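Posted in April by Nkrumah Sowah
Print this story | E-mail this story

THE DEADBOLT

My aunt left me the house on Zatcombe Road and a note that said, in full, "Mind the second door." She was a woman who once wrote 2000 words to the water company over a bill, so a four-word note bothered me.

I moved in anyway. I had a mattress, a kettle and a cat named Zima, who went straight to the back room and sat down facing the two doors like she'd bought a ticket. I figured one was a closet and the other was a closet too. Old Mrs. Amissah across the street said no, one was a closet and the other was "your aunt's business," and then she talked about her hip until it got dark.
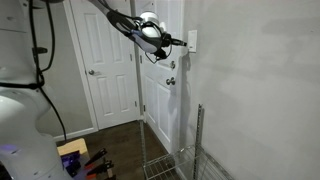
My aunt never locked anything. Her car, her front porch, her diary - all wide open, all my life. So I stood on that dark wood floor in my socks and wondered why a woman like that would want a deadbolt over a doorknob indoors, when the door next to it made do with just the knob. I'd gone to bed with both doors shut, I'd swear to it. Now the one with the deadbolt was standing partway open, and Zima was nowhere. I reached for the light switch and then didn't press it, and I couldn't tell you why.

"Zima?" I said.

"She's fine," said my aunt's voice, pretty annoyed. "Were you raised in a barn? Come in or stay out, but pick one."

I went in. She had the kettle on.

Comments (3)

bindusness: Wait, MY kettle or HER kettle? I need to know!!

porchlight6: The four-word note got me. My grandmother was the same way.

M. Tull: Is there a part two? I want to hear more about Mrs. Amissah's hip.

Print this story | E-mail this story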